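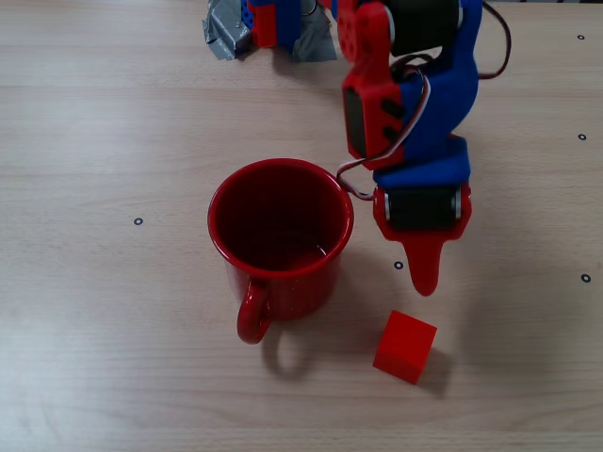 Photo: Zalumport

Why does red look red?

Have you got something red near you? A sock, a pencil, a strawberry if you're lucky? Grab it and keep it close while you read. A red mug is great because you can look at the outside and then peer down into the inside, where the red goes much darker.

It's the same paint all the way around, so what's going on in there? To work that out we have to talk about light, and light is one of the most amazing things there is!

White light is a big mixture

Sunlight looks white, or sort of no colour at all. But it's really a whole crowd of colours travelling together. Red, orange, yellow, green, blue and violet are all in there at once, and when they arrive at your eye in one big jumble, your brain calls it white.

You've seen the colours come apart if you've ever seen a rainbow. Raindrops bend the light as it goes in and out of them, and they bend violet more than red. So the colours spread out across the sky in a stripy arc. A garden hose on a sunny day can do it too. Stand with the sun behind you, make a fine spray and look into the mist.

What the red thing does

Now back to your red thing. When white light lands on it, the red part of the light bounces off. Most of the green and blue gets soaked up. The science word for soaking up light is absorbing, and the word for bouncing off is reflecting.

The bounced red light zooms off in all directions and some of it goes into your eye. Your brain says "red!" faster than you can blink.

The stuff inside paint that does the absorbing is called a pigment. Different pigments soak up different colours. A green leaf has a pigment that gulps down lots of red and blue light and bounces back more of the green. A banana bounces back red and green light together, and your brain reads that mixture as yellow. (Strange but true, try it with coloured torches!)

White things bounce back nearly everything. Black things soak up nearly everything, and all that light turns into a bit of heat. Now you know why a black car seat is so awful on your legs in February, if you live where I do.

Why is it darker down in the bottom?

Light can only bounce to your eye if it gets to the thing in the first place. The sides of a mug block some of the light, so less of it reaches the bottom. Less light in means less light out, and the red looks deep and dark.

There's a second thing happening as well. Light that does get inside can bounce from wall to wall before it comes out. Each time it hits a red wall, a bit more of the green and blue gets soaked up. By the time it escapes, it's about as red as it can be!

And the shiny white spots?

Glossy things often have bright streaks or spots on them that aren't the colour of the paint. That's light bouncing straight off the smooth top surface, before it ever gets down to the pigment. It still has all its colours, so it looks white. Move your head from side to side and watch the bright spot slide around. The paint stays where it is and the shine follows you.

Your eyes are in on it too

At the back of each eye is a thin layer called the retina. It has tiny cells in it called cones, and most people have three kinds. One kind is best at noticing long waves of light (the reddish end), one is best at medium waves (greenish) and one is best at short waves (bluish). Every colour you have ever seen was your brain comparing messages from those three.

Some people's cones work differently, and reds and greens can look very much alike to them. It's called colour blindness, though most people who have it still see plenty of colours. Dogs have only two kinds of cones. A red ball on green grass isn't easy for a dog to pick out by colour, so it uses its clever nose as well.

Try it yourself: the disappearing red

You'll need:
a red thing
a white thing
a green thing
a torch
some green cellophane
a rubber band
a room you can make properly dark

Fold the cellophane over a few times and put it over the front of the torch with the rubber band. Make the room dark and let your eyes get used to it for 5 minutes. Then shine your green light on each thing.

The white thing will look green. The green thing will look green. But the red thing should go very dark, maybe almost black! There's hardly any red light for it to bounce back, and it soaks up the green. If yours still looks a bit red, add another layer of cellophane and try again.

Swap to red cellophane and see what happens to the green thing. Have a guess first and write it down.

Words to know

Absorb: to soak up
Reflect: to bounce back
Pigment: a material that gives something its colour
Retina: the layer at the back of your eye that senses light
Cones: the cells in your retina that help you see colour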